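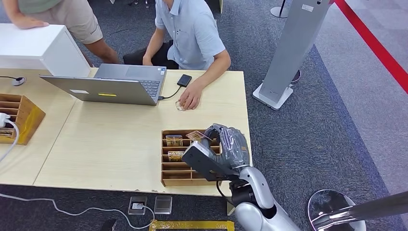 The main work of this period was the written rules for people who stay close to the arm while it is moving. The first draft, from March, spoke only of a safety distance, and we found this was too simple for the Wurnen site. In the card task, the gripper holds a card at the wooden organizer on the same table where a man sits with his arm resting on the wood, and a laptop is open beside him. A line of yellow tape on the floor does not help in such a case. So the new draft has 13 rules, and eight of them are about the table itself: where hands may rest, where cables may run, and who may reach toward the organizer.

We tested the draft in 164 sessions, at Wurnen and at Lollance. Two rules did not work well and we rewrote them. The rule on cables was read in different ways by the two teams. It now says that no cable may cross the area between the arm and the organizer. The rule on stopping asked for a spoken word, but at Lollance the room is often loud, so a raised hand is now also accepted.

The Loltent checklist is not finished. Yip asked us to make it one page, and at the moment it is longer. We would like to keep the part on plastic covers for the gripper, with a check for wrinkles before each session, and to shorten the part on training records.

Spending is inside the plan. We ask for your comments on the rule about visitors before we print the final text.

December 2025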